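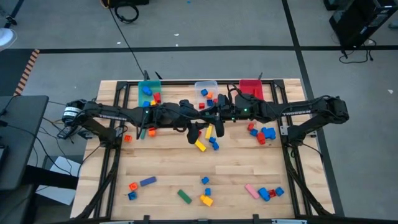
Toy block

A toy block, also called a building block, is a solid piece, usually of wood or plastic, made in a simple shape for stacking, lining up and sorting. Blocks are sold in sets and are normally kept in a bin, tray, bag or cart. The word covers plain blocks, which stay in place by weight and friction alone, and in loose usage also covers interlocking bricks, which are treated separately.

Shapes and proportions

Most plain sets are built on a unit. The unit is a rectangular block whose length is twice its width, and whose width is often twice its thickness. Other pieces are multiples or fractions of it: the half unit, the double unit, the pillar and the flat plank. Two half units laid end to end match one unit, so a wall can be leveled with mixed pieces. Cubes, cylinders, arches and triangles are common additions.

Small table sets keep the same ratios at a reduced size. A long block in such a set may be laid flat as a beam or stood on end as a column. Standing blocks are less stable, and the ratio of height to base width sets how far one can tilt before it falls.

Materials

Hardwoods such as maple and beech are used for heavier sets because they resist denting. Softwoods and rubberwood cost less and weigh less. Foam blocks are used with very young children. Hollow plastic blocks are light and easy to wash but slide more readily on a smooth surface.

Edges are rounded or beveled to prevent splinters. A large bevel reduces the flat area in contact with the next block and lowers the height to which a tower can be built.

Color

Painted sets are commonly limited to a few strong colors, most often red, blue, yellow and green, with orange as a frequent fifth. Color may follow shape, so that every cube is the same color, or it may be assigned without regard to shape. The second arrangement allows a set to be sorted in more than one way, by color or by form, and is preferred where sorting is the main activity.

Orange and red pieces are the pair most often confused, especially under warm lighting or after the paint has worn. The Percombe table set, introduced in 1984 with 126 pieces, was later repainted with a lighter orange for this reason.

Sorting and storage

Sorting blocks into containers is both a form of play and the usual method of clearing up. Three arrangements are in general use.

Single-bin storage places all pieces in one container. It is the fastest to fill, but small pieces settle to the bottom and are hard to find.

Sorting by color uses one bin for each color, or a smaller number of bins with colors grouped. Colored bins can serve as labels. Translucent and clear bins show their contents from the side, and a misplaced piece can be spotted without emptying them.

Sorting by shape is common with large unit sets, where outlines of each piece are fixed to the shelf. Morfudd Parry, in a handbook on playroom layout, recommends it for sets kept on open shelves and advises against it for table sets, whose pieces are too small to stack neatly.

Bins are generally placed along the far side of the table, leaving the near part clear for building. Parry gives 30 pieces as the upper limit for a shared table of ordinary size.

Care

Wooden blocks are wiped with a damp cloth and dried at once. Soaking raises the grain and loosens paint. Plastic blocks may be washed in warm soapy water. Pieces with cracks or lifted paint are removed from the set.

See also

Interlocking brick
Shape sorter
Stacking ring
Toy storage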